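4. Submitting your sitemap and redirects

This section assumes you have finished section 3 and that the Bomomley dashboard shows a green dot beside your domain. If the dot is gray, go back. If it is blue, you have found the color we forgot to document, and Delyth Gittins on the support desk would like to hear from you.

4.1 Open Settings > Crawl > Sitemaps and click Add.

4.2 Paste the full address of your sitemap, including the https part. Bomomley will not guess it for you. An earlier version did, and it guessed with great confidence.

4.3 Click Check. The report lists every page that returned an error. Fix those first.

Note: A single sitemap file may hold up to 500 addresses in Bomomley. Larger sites should split the list and submit an index file.

4.4 Open the Redirects tab and upload your list as a CSV file with 2 columns, old address and new address, in that order. People do reverse them. The site then sends every visitor politely backward.

CAUTION: Do not redirect all your deleted pages to the home page. Search engines tend to treat this as a missing page wearing a hat, and your visitors will treat it as a reason to leave.

4.5 Click Preview. Loops are marked in red, chains in amber. A chain of two hops will work, but shorten it anyway while you have the file open.

4.6 Click Publish. Changes go live within 36 minutes. 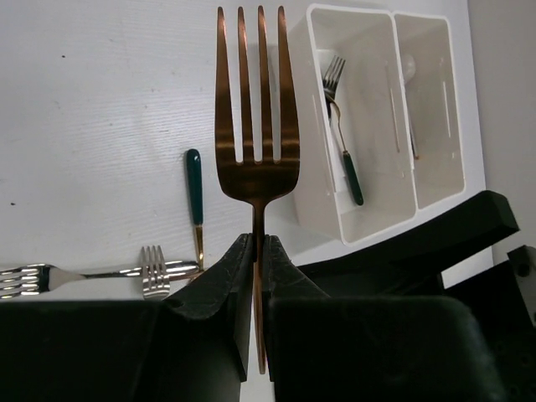
4.7 Once the changes are live, open the Log tab and filter by status 404. Old addresses you missed will turn up here over the next few days — usually the ones with a capital letter in them.

4.8 Export the log and keep it somewhere you can find it. The Log tab holds 143 days of entries and then quietly forgets.

Note: If you use the Caldeira plug-in, turn off its own redirect feature before step 4.6. Two tools managing the same list will disagree, and neither will tell you.

Section revised Jul 13, 2019 by Rhydian Samuel.

We use cookies to remember your settings. By continuing to browse you accept our cookie policy. OK | Manage

Related articles
Canonical tags and when to leave them alone
Moving a site from Tolach to Bomomley
Reading the Crawl report
Release notes: June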